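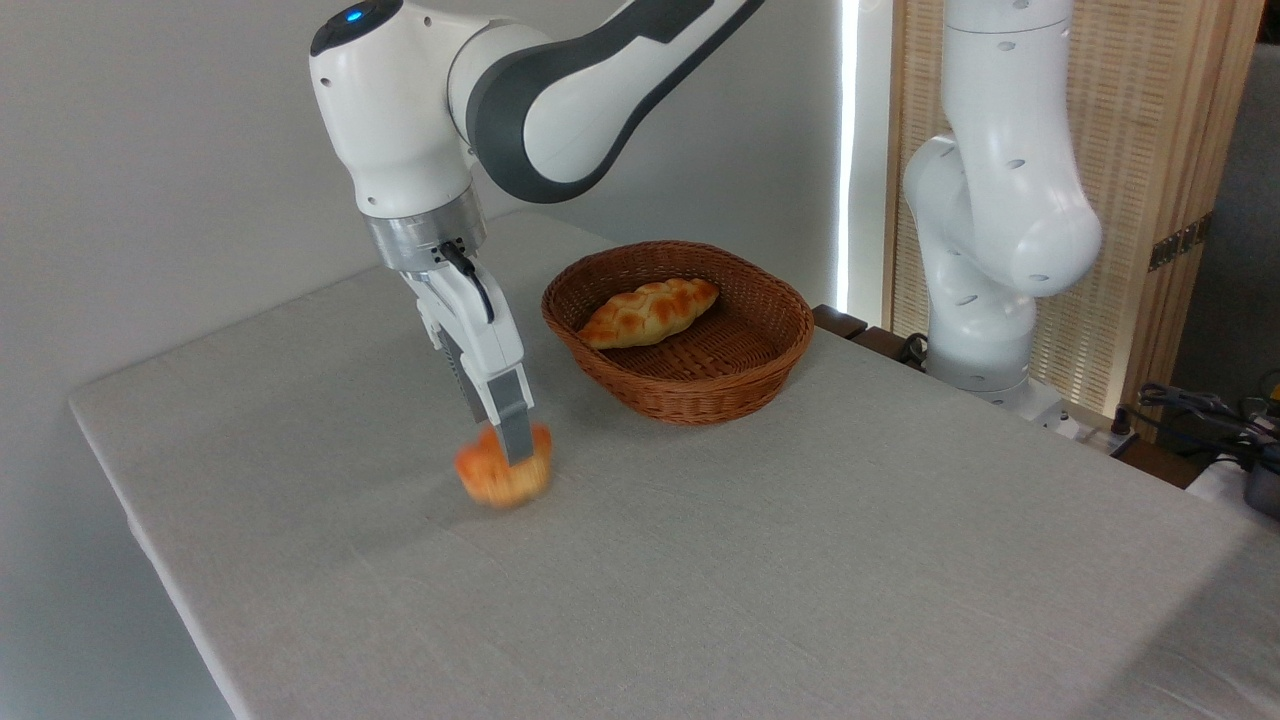 November 28, 2023. Gripper service on the left arm, bakery cell. Main job was the 500 hour check on the parallel-jaw gripper, plus sorting out why it has been marking soft pastry. The small golden-orange pastries are the worst for it. They have a glossy, lumpy top and the fingertip comes down almost vertical, so any error in height goes straight into the crust. The braided roll in the wicker basket is an easier item, long and with tapered ends, and the jaws can find a grip on it nearly anywhere along its length. I have kept both on the test list for that reason, and the pale grey linen stays on the table because it's what the Trelent people want their trials done on.

State of the cell before starting

Arm powered, no faults in the log since the last entry. Complaint on the sheet was "squashes the small ones, sometimes leaves them behind." Both turned out to have the same cause in the end, but I went at them as two problems for most of the morning and wasted some time on it.

Ran the pick routine on the small pastries as found, 50 cycles at normal speed, before touching anything. Marked product on a good share of them. The pattern was that it got worse towards the left side of the table, and the middle was mostly fine. I should have stopped and thought about that. Instead I went for the gripper first.

Gripper

Jaws to the service position, air not involved on this one, all electric. Powered down and locked out before hands went near it. Fingertips off. Pastry glaze had baked itself into the seam where the pad meets the finger carrier, both sides, hard as toffee. Warm water and the food-safe detergent, soft brush, ten minutes soaking, then it came away. Don't use a blade on it. The old pair in the drawer has nicks along the edge from somebody doing that and they catch on the linen.

Left pad had some permanent set in it. Right pad fine. Replaced both anyway so they wear together. New pads are the Hivby soft grade. The Hivby medium grade looks identical and was in the same bag, so check by pressing with a thumbnail. I've split them into two bags and written on both.

Slides wiped out with a lint-free cloth, a small amount of the food-grade grease, run open and closed by hand, wiped again. There was flour in the old grease. It had gone to a grey paste at the outer end of the travel, none at the inner end. Not enough to bind anything but I would shorten the interval if we go back to floury product.

Flange screws checked with the torque driver. One moved a little before it clicked, the others didn't. Re-marked all of them with paint pen so the next person can see at a glance.

Gripper cable: the short loop beside the gripper is still the right length. I flexed the wrist through its full range on the pendant at slow speed with one eye on the connector, and there was no pull at either end of travel. Please leave it at that length. Longer and it drags across whatever is in the basket, and shorter it loads the connector when the wrist rolls over. Connector backed off, looked at, contacts clean, pushed home and the collar done up finger tight.

Fingertips back on, jaws homed, zero width reset with the pads just touching. The new pads are a touch thicker than the worn ones so the zero did shift, and the old grip widths in the program would have been wrong without the reset.

Force

Put the load cell puck between the jaws and stepped through the force settings. Low settings read high compared with what the screen claims, and it comes good further up. Same as when I did it in July. I've left the pastry grip at the lowest setting that still holds through the lift and taken the closing speed down two steps. The speed does more for the crust than the force does. A fast close dents the glaze even when the final force is low.

Repeated the 50 cycles. Better, but still marking on the left side. So the pads and force were worth doing and they weren't the main fault.

Table height

Straightedge across the table under the cloth. The surface is low at the centre and comes up towards the left. It isn't much, but the pick height was taught at one point in the middle and used everywhere. So the finger was arriving a bit deep on the left, pressing the pastry into the linen before the jaws had finished closing. When it pressed hard enough the pastry skidded out from between the pads and got left behind. There's the second complaint.

Two ways to fix it. Shim the table or teach the height properly. I did some of each. One foot wound out to get the worst of it, lock nut done up. Then a nine point touch-off with the probe tip in place of the fingers, cloth on, and the work plane rebuilt from those. The cloth matters. It's thin, but wrinkles stand up further than you'd think and the first set of points had one reading that made no sense until I smoothed it down and took it again. Smooth from the centre out, and let it hang over the near edge by its own weight. Don't tape it down, the tape residue holds crumbs.

Also added a soft approach for the last bit of the descent. It slows down and watches the joint torque, and if it touches early it stops and backs off a hair before closing. It costs a little in cycle time and I think it's worth it. The routine is saved as Tindall_pick_soft. The old one is still there under its old name and should not be run on pastry.

Basket

The basket has a thick rolled rim and the program only knew about the inside dimensions. For the braided roll, lying on a diagonal, the open jaws can end up close to the rim at one end. Redrew the keep-out as an oval a finger's width outside the rim, and set the clearance height above the top of the crust. When the jaws would break into the keep-out, it now turns the wrist to another grip angle first. Tried it with the roll in several positions including hard up against the side. It refused one, correctly, and asked for a hand. I'm happy with a refusal there.

The basket has no locating feature at all and gets put back wherever people put it. The vision handles that within reason. If someone wants it quicker, we need a mat or pegs, and Trelent won't want pegs.

Second arm

Not serviced today. It stayed folded up at the back the whole time with its program stopped. Only did the visual: covers on, vents clear. It is due its own check at 1,000 hours and it's sitting a fair way short of that. When its turn comes the black cables on the right-hand side need tidying before anything else, or you will be stepping round them for the whole job. I'd like to see them in a tray. The power strip at the back could go under the table while we're at it.

Test run after all of the above

132 picks on the small pastries with the new routine, spread over the whole reachable area, left side included. No leave-behinds. Two marked, both from the same tray and softer than the rest when I pressed them by hand, so I'm not chasing those. The braided roll was picked and returned until I was bored with it, with no rim contact and no crust coming off beyond the odd flake.

Wiped the jaws down halfway through and again at the end. Glaze transfer onto the new pads is less than on the old ones, at least while they're new.

Parts used

One pair soft pads, Hivby. Smear of grease. Lint-free cloths, nearly out, on the order. Paint pen is drying up as well.

Still open

Onetti still owe us the spare fingertip carriers. We have none on the shelf, so a bent carrier stops the cell. Chased again by email.

Low-end force readings want a proper look with a smaller load cell. Ours is at the bottom of its range there and I don't trust it or the screen completely.

Table needs checking again after a couple of weeks, in case that foot settles. Straightedge is hanging on the back of the tool cupboard door. If it has moved, redo the nine points before touching grip force.

Backup of the controller taken after the last run and copied to the shared drive. Lockout removed, tag back on the hook, cell handed over in manual.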